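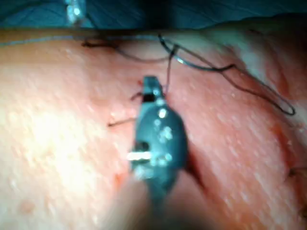

Ilse Hamann writes that she bought the Skimau box set for the second season alone, and that the episode order finally matches the one the writers intended. Her one complaint concerns the subtitles on the pilot, which run slightly ahead of the dialogue. The fault affects the first pressing only. Replacement discs are available through the order form.

Skimau: The Complete Series
Label: Fundley
Format: Blu-ray, region free
Discs: 3
Total running time: 449 minutes
Picture: 1080p, 1.78:1
Sound: English 5.1 and English stereo
Subtitles: English SDH, German, Spanish
Catalog number: FUN 261
Release date: 12th May

Contents
Disc one holds the pilot and the first half of season one. Disc two completes season one and opens season two with the two-part story "Barasa," presented in its original feature-length cut. Disc three holds the remaining episodes and all extras.

The order of season two differs from the broadcast order. "The Altitz Signal" was aired as the finale, although its script places it before the evacuation of the station. It has been moved back to its scripted position. A menu option restores the broadcast order for viewers who prefer it. Recaps are kept with the episodes they were made for, so two of them will appear out of sequence in the scripted order.

Transfer
All episodes were scanned from the original camera negative, except for the effects shots, which were finished on standard-definition tape and have been upscaled. A change in grain and sharpness is visible at these cuts. No new effects were created. The 5.1 mix is new. The stereo track is the broadcast mix, with level correction only.

Extras
Commentary on the pilot and on both parts of "Barasa"
Deleted scenes from season one, without finished sound
Title sequence without credits
Booklet with episode notes and a production timeline

Playback notes
Some older players do not remember the chosen episode order after the disc is ejected. Select the order again from the main menu. The commentary tracks cannot be switched on from the remote while the broadcast order is active; use the audio menu.

Shipping weight: 295 g
Packaging: clear case in card slipcover
Returns: unopened sets only, unless a disc is faulty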